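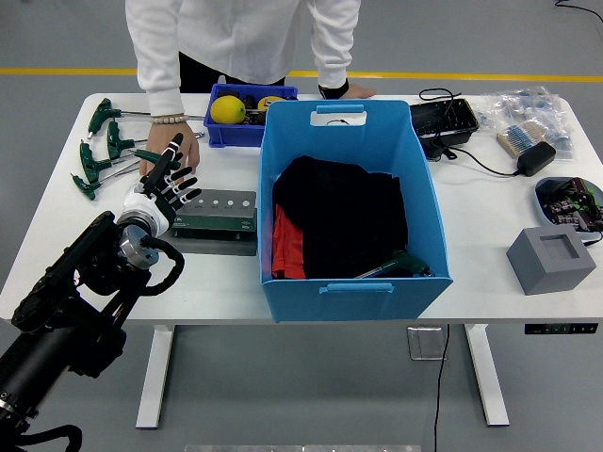 July, workshop, 7.40 am

Bow tuning, the Ramard again. Jarrah says it shoots left. Jarrah also shoots left with everyone else's bow, but we checked it properly.

Draw weight was 2 pounds over what's written on the limb. Backed both limb bolts off evenly and rechecked. Cam timing slightly out, top one hitting first. Put a twist in the cable and they now arrive together, like a married couple who've had a talk.

Paper test at close range: tear still left, less than before. Moved the rest a hair and got a clean hole with the 100 grain heads. Swapped to the Planalel broadheads and it went left again, so I sulked and had tea.
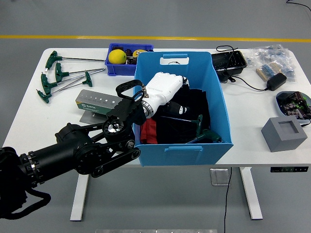

Second go after tea. Spun the arrows one by one and found a wobbly insert, which Glenys had marked as fine in her own handwriting. Reglued. With that one set aside, broadheads and field points land together at 35 metres – or they do when Corey shoots. Jarrah's group is tidy now, and left. Grip, I'd say. Have not said it.

To do: new string before the McKinnon trip, serving is going fuzzy under the nock. Laiba wants her peep raised. Whoever has the bow square, bring it back.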